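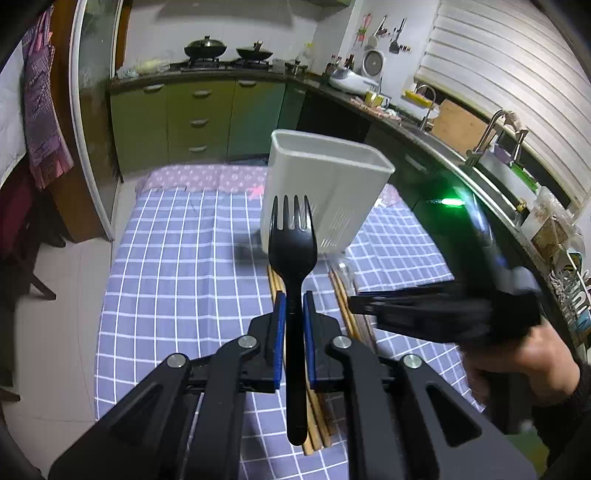 How to Track Down a Slipping Grip on Thin Utensils

Posted 2018-08-18

Thin handles are my favorite thing to test with a two-finger gripper, and they are also where our utensil task fell apart. The task is short: pick up chopsticks and a fork from a tablecloth, one gripper per hand, and stand them in the caddy. We had some 300 good runs in the log. Then at run 344 the fork swung sideways in the pads right over the caddy and hit the rim. After that it did it again and again, and the chopsticks started rolling too.

If your gripper is doing the same, work through these steps in order. You need a lint-free cloth, a small screwdriver, a strip of plain paper and the utensils you normally use.

Step 1. Stop recording

Mark the last run you trust and set the later ones aside in a separate folder. Don't delete them! A slip you have on record is great material for checking the fix later.

Step 2. Look at the pads

Open the jaws all the way and look at each pad from the side. You want a clean surface with the texture still showing, and no lifted corners. Wipe both pads with the dry cloth. Lint from a tablecloth packs into the texture surprisingly fast.

Step 3. Do the paper test

Close the jaws on the strip of paper and pull gently. Try it at the tip, in the middle and at the base of the pads. The pull should feel the same everywhere. Ours held at the base and let go at the tip – big clue!

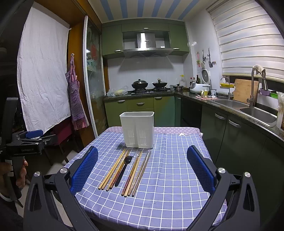 Nostero Manipulation Team

Step 4. Check the pivot screws

Hold the gripper body still and wiggle one finger at a time. Any play you can feel will let the pads go out of parallel, and a fork handle will find that gap every time. Our left finger had a loose pivot. Snug the screw up a little, work the jaws, and feel again. Stop as soon as the play is gone. If the jaws get stiff, you went too far, so back off a touch.

Keep your other hand out from between the pads while you do this. It's an easy place to pinch a fingertip.

Step 5. Retest on the table

Put the fork down between two bundles of chopsticks, with the caddy behind them. This is a tougher layout than a fork lying by itself, and I love it for that reason. Grip the handle near its balance point, lift, hold it upright over the table and tilt the gripper slowly both ways.

Do 10 lifts with the fork, then the same with a single chopstick. If anything turns in the pads, go back to Step 3.

Step 6. Write it down

We keep a Makari sheet for each gripper: which screw moved, how the paper test felt before and after, and the first run number after the repair. Ours now has the paper test at the start of every session – it takes almost no time and it's oddly satisfying.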